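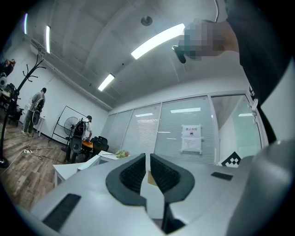 Séance 4 – Établir le budget d'un poste de collecte à pinces tenues en main

Module « Achats et planification d'équipements robotiques »
Support rédigé par Svetozár Machala, version du 29 avril 2026

Objet de la séance

On traite ici l'achat de pinces portatives instrumentées et de tout ce qui va autour. Le cas suivi est celui de l'atelier Pralberg, qui doit équiper une salle de bureaux existante avant la rentrée. Les calculs de la séance 3 (amortissement, valeur résiduelle) sont supposés acquis. Prévoir une calculatrice ou un tableur.

1. Ce qu'on achète réellement

Le devis d'un fournisseur porte en général sur la pince seule. Dans le dossier Pralberg, la première offre de Skerneo tenait sur une page : corps de pince, deux mors, câble. Bok-nam Koo, responsable des achats, l'a renvoyée en demandant un chiffrage par poste de travail complet. La différence de montant est importante et c'est elle qui fait déraper les budgets en cours d'année.

Un poste complet comprend :
– la pince et sa caméra ;
– les mors de rechange ;
– le harnais dorsal de l'opérateur ;
– les mires de calibration, à poser dans la salle ;
– le câblage et les multiprises ;
– le stockage des données ;
– les objets à manipuler ;
– le temps de formation.

On sépare toujours l'investissement (pince, harnais, stockage) du fonctionnement (mors, objets, câbles). Les deux enveloppes n'ont pas le même circuit de signature et on ne peut pas compenser l'une par l'autre après le vote.

2. Les mors, pièce d'usure

Les mors sont la ligne la plus souvent oubliée. Leur surface intérieure est striée ou texturée pour retenir l'objet, et cette texture s'use. Il faut demander au fournisseur trois choses : le prix à l'unité, le délai de réapprovisionnement, et si les mors se changent sans renvoi en atelier. Skerneo a répondu aux deux premières. Sur la troisième, il a fallu relancer.

Pour Pralberg, le prix retenu est de 88 euros la paire. Le plan prévoit 2 paires de rechange par pince. Certains étudiants proposent chaque année de commander les mors au fil de l'eau. C'est possible, à condition que le délai du fournisseur soit plus court que la durée d'arrêt qu'on accepte.

3. Les objets à manipuler

On parle de consommables même quand l'objet sert plusieurs fois. Un bol en papier kraft se déforme sous la prise, et un bol marqué ne donne plus les mêmes données qu'un bol neuf. Sun-ja Sung, qui suit les séries d'essais, fixe un nombre maximal de prises par bol, puis le bol part au recyclage. Ce nombre figure dans la fiche de chaque objet et détermine directement la quantité à commander.

Méthode de calcul :
quantité = (prises prévues ÷ prises maximales par objet) + réserve

La réserve est à justifier dans la note d'accompagnement. Une réserve posée sans explication est la première chose que le contrôle de gestion supprime. Attention aussi au conditionnement : si les bols ne se vendent qu'en carton complet, on arrondit au carton supérieur et on prévoit où le ranger.

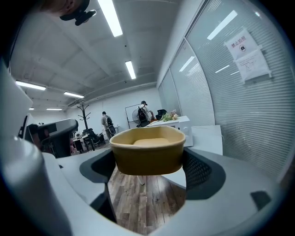 4. La salle

Une salle de bureaux peut convenir sans travaux lourds, mais quelques points se chiffrent avant la commande.

Éclairage. Les tubes fluorescents au plafond se reflètent dans les cloisons vitrées. Si le fournisseur impose des conditions d'éclairage, on les fait inscrire au devis, avec le coût des stores ou des films éventuels.

Circulation. L'opérateur qui porte un équipement sur le dos occupe plus de place qu'une personne assise. Compter le dégagement entre les bureaux avant de décider du nombre de postes. À Pralberg, le plan initial a perdu un poste à cette étape.

Électricité. Les câbles au sol sont à remplacer par des passages protégés. C'est une petite dépense, à rattacher au fonctionnement.

Confidentialité. Si la prise de photos est interdite dans les locaux, l'enregistrement par les caméras des pinces doit être autorisé par écrit. Ce document ne coûte rien mais il prend du temps, et il se place en tête du planning.

5. Comparaison des offres

Deux offres sont étudiées, Skerneo et Ravoda. Ravoda est moins cher à l'achat et facture la maintenance à part, soit 169 euros par pince et par mois. Skerneo l'inclut la première année. Sun-ja Seo a préparé la grille de comparaison, disponible avec le support. La colonne « coût sur trois ans » est volontairement vide : elle fait partie de l'exercice.

6. Calendrier

Livraison souhaitée en août. En remontant : réception et calibration, livraison, commande ferme, accord sur l'enregistrement, relevé de la salle. La formation des opérateurs est évaluée à 136 heures au total, réparties par Myung-ja Kang sur l'ensemble de l'équipe. Elle ne commence pas avant la réception de la première pince.

Travail à rendre

Compléter la grille, choisir une offre et rédiger une note d'une page adressée à Bok-nam Koo. La note indique les hypothèses d'usure retenues pour les mors et pour les bols. Joindre le tableur avec les formules visibles.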